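Lists > Joltinville Shared Workshop > arms-and-grippers > Re: Threading: where are we?

Print this message | E-mail this message to a friend

From: Selorm Sulemana
To: arms-and-grippers list
Subject: Re: Threading: where are we?

Araba Eshun wrote:

> Selorm, you said in September that the two-armed thing would be
> threading beads by itself "within a couple of evenings". I am not
> having a go, I only want to know whether to keep the back bench
> for you or let Tetteh have it for his lathe.
>
> Also, could you say which finger design you ended up with? Cempaka
> and I are about to print a set for the Gbeho arm and would like to
> make different mistakes from yours.
>
> Araba

Araba, all,

Please don't give the bench to Tetteh. I have seen what his lathe does to a clean surface, and I have only just got the two tables to sit at the same height (folded beer mat, far left leg, do not remove).

Where we are: both arms move, both grippers close when told, and they have stopped hitting each other. The last of these took longer than the other two put together. The trouble with threading is that it is the one job where you want the hands as near to each other as they can get, and my collision check was written by a nervous man. It kept a gap of 14 cm between the wrists. You cannot thread a bead at that distance unless you have a very stiff string and a lot of faith. I've now got it down to 2 cm for the grippers and left the elbows as they were.

Fingers, then. We are on the black ones, the long narrow pattern that Amber drew up, on the white gripper bodies. The first set I printed had a flat pad at the tip, and a round bead went off sideways every time like a wet pip. Amber's have a shallow groove down the inside. Print them standing up if you can bear the wait. Lying down they split along the layers after an evening or so, and you find the tip in your sock later. 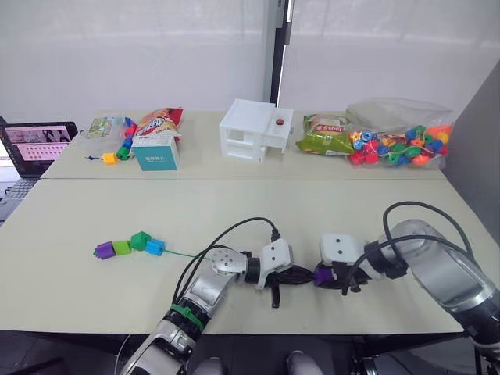 The string is a worse problem than the beads. A bead is at least the same shape when you come back to it. The string sags, curls and picks up static, and the moment the left gripper lets go to take a fresh hold, the end wanders off somewhere else. I tried wax, which helped, and then hair lacquer, which helped more and made everything in the room smell of somebody's aunt. Current method is a dab of glue on the last bit of string, left to go hard, so that there is a sort of needle on the end. Cempaka says this is cheating. Cempaka is welcome to come and do it the honest way.

As for numbers, since somebody always asks: I have logged 2,183 tries since we started, with both arms driven by hand from the leaders. Of those, 812 ended with a bead on the string and staying there. I am quite proud of that and would ask you not to work out the percentage. By itself, with no one on the leaders, it has done it a handful of times, all with the big cube beads, and once while I was out making tea, so you only have the log's word for it.

Cables remain a disgrace. The loops over the wrists are fine as long as you don't turn the joint right round, but the slack ends up between the grippers and every so often one arm picks up the other's lead and carries it about like a dog with a slipper. Tetteh has offered me some of the spiral wrap left over from the Guveck job. If that offer still stands now that I've been rude about his lathe, yes please.

Two things I'd like from the list:

1. Has anyone got a small force sensor working at the fingertip for less than silly money? At the moment the gripper knows "open", "shut" and "something's in the way", and a bead and a thumb are the same to it. Ask my thumb.

2. Whoever has the Furnix clamp with the red handle, I need it back before the arms come off for re-greasing. I'm not cross. I would just like it to be on the hook one evening when I come in.

I'll be there most evenings after 7 if anyone wants a turn on the leaders. Bring your own snacks, and don't put them down where the right elbow can reach.

Selorm

PS Araba, the finger files are in the shared folder under "fingers_final_new". Not "fingers_final". That one has the flat pads.

Print this message | E-mail this message to a friend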